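Why Do We Have Different Colors of Bins?

Dear young readers, today we will learn about garbage. Maybe you think garbage is a boring thing, but wait a little. Everything that you throw away has a story, and this story does not stop when the lid of the bin closes.

Let us start in Storarcombe. It is a small town near the river Norkier, and 3000 people live in it. Every morning these people open milk, peel bananas, read newspapers and finish the toothpaste. In the evening there is something left from all of it. If everybody put these things in front of their door and no truck came, after one week you could not walk in the street.

A long time ago people had less garbage than we have. They bought flour in a cloth bag, and when the bag was empty, they made a towel or a shirt from it. Bones and peels went to the animals. Glass jars were washed and used again for many years. Then came the factories, and many things became cheap, and people began to use them only one time.

What is recycling?

Recycling means that we take an old thing and make from it the material for a new thing. Old newspapers can become egg boxes. A metal can may become another can. Glass is melted in a very hot oven and gets a new shape, and this can be done again and again.

But the materials must be separated first. Think about your paint box. If you mix yellow and blue, you get green, and you cannot take the yellow back. With garbage it is similar. When wet tea leaves fall on clean paper, the paper gets dirty and the factory does not want it. For this reason we have bins of different colors.

In Storarcombe there are 4 bins. The blue one is for paper, the yellow one is for plastic and metal, the green one is for glass, and the brown one is for food and plants. In your town the colors can be different, so please look at the sticker on the lid or ask an adult.

How does plastic become new?

Plastic is made mostly from oil, which comes from deep under the ground. There are many kinds of plastic. A yogurt cup, a shopping bag and a drink bottle can be all from different kinds, and they do not melt in the same way. On the bottom of many things you will find a small triangle with a number inside. This number tells which kind of plastic it is. 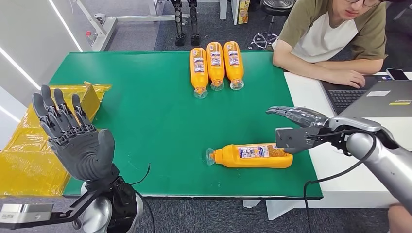

The plastic from the yellow bins goes by truck to a sorting hall. The hall for our town is in Tolleo, 43 kilometers away. There the things travel on a long moving belt. Strong magnets pull out the steel cans. Air blows the light bags to one side. Special lamps shine on the plastic, and a sensor can tell from the light which kind it is.

After sorting, the plastic is pressed into big blocks. Then it is cut into small pieces, which are called flakes. The flakes are washed, dried and melted, and from the melted plastic the machines make little grains, like rice. A factory can buy these grains and make from them a bucket, a flower pot or the filling of a warm jacket.

What about the banana peel?

The peel goes in the brown bin, and it has the most quiet journey. It becomes compost. Worms, mushrooms and very small living things called bacteria eat it little by little. They make heat when they work, so a big compost heap can steam on a cold morning in September! In some months the peel is dark soil and smells like a forest.

You can try this in your school garden. The Prins school in Storarcombe has a compost box for 30 pupils in the garden class. They put in apple cores, dry leaves and torn cardboard. Meat and cheese stay outside, they would smell bad and bring rats.

Is recycling enough?

Recycling is good, but it needs trucks, water and electricity. It is still better to make less garbage from the beginning. Take your own bag to the shop. Write on both sides of the paper. If a toy is broken, ask if somebody can repair it. Clothes that are too small for you may be just right for your cousin.

New words

Compost: dark soil made from old plants and food.
Flakes: small flat pieces of cut plastic.
Sorting hall: a big building where garbage is separated.
Bacteria: living things so small that you need a microscope to see them.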